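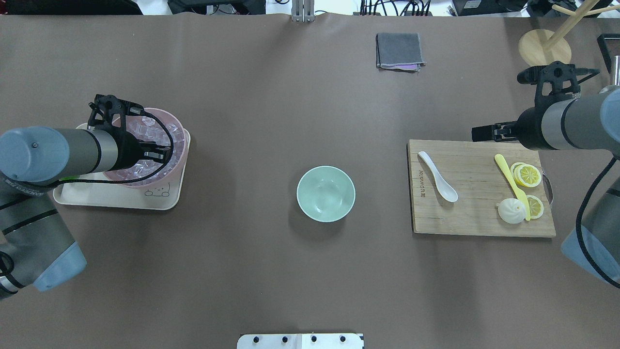 Two-arm table from the head camera, left gripper at the cup, right gripper open over the cutting board.

Recording two-arm demonstrations by remote control
Sharada Panicker, 2019-10-07

The steps apply to the Stitden leader arms and the Zerkex recorder. Homing and torque limits are covered on the setup page.

1. Lay out the table. Put the cup on the left side, the bowl in the center and the board on the right. Move the bowl a little between episodes so the policy does not learn one fixed position.

2. Match the leader arms to the followers before enabling torque. If any joint differs by more than 3 degrees, the follower will jump when the clutch closes. Check the left arm first, then the right.

3. Open all camera streams and look at each one separately. Exposure is locked at 4000 microseconds. Leave it there for the whole session, even if one view looks dark.
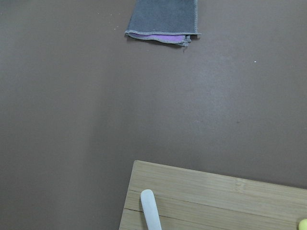 Wrist view with the gray cloth at the top and the corner of the board at lower right.

A wrist view that is mostly bare table is acceptable at the start of an episode. Focus on the edge of the board or the hem of the cloth. If both are soft, turn the lens ring and lock it again.

4. Start the recorder, wait for the tone, then move. Approach from above at an even speed. Close the gripper with the trigger in one motion; a half-closed trigger is logged as chatter and the episode is rejected on import.

5. Clear cubes are the hardest objects in the set. Reflections shift as the wrist turns, and two touching cubes can look like one.

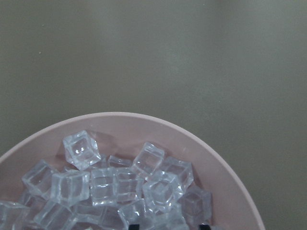
Pick from the top of the pile and aim for a cube with two free parallel faces. Bring the fingertips down on either side of it, pause for 500 ms, and close. If the cube slips, open fully, back off and try again in the same episode. Recoveries are kept and tagged "retry".

6. Return both arms to rest before stopping the recorder. An episode may run up to 40 seconds. Longer ones are split by the importer and lose their labels.

7. Replay the episode in Feyisa with the arms disabled. Look for dropped frames and for any offset between the gripper signal and the video. Delete bad episodes before syncing, as the sync job does not remove files already on the server.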